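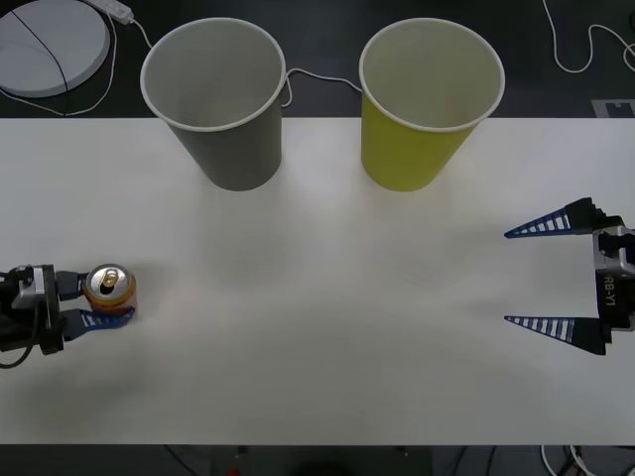
Paper cups for a backyard party – yes or no?

Plorker, March 2013
We have 50 guests coming and my sister wants real glasses. I say paper, and I'll be rinsing nothing at midnight, thank you!

Adarura
Oh, I'm with your sister. We did paper in January and they went soft on us.
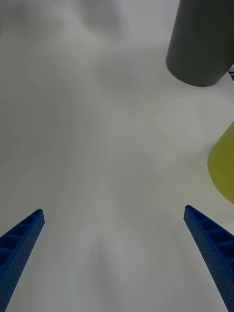
Letia
Depends on the cup, dear. Ours held up for 3 hours of hot cider. And do think about the table too – a plain white top like this one goes with any color cup you like, so skip the tablecloth.

Adarura
Skip the tablecloth? Never!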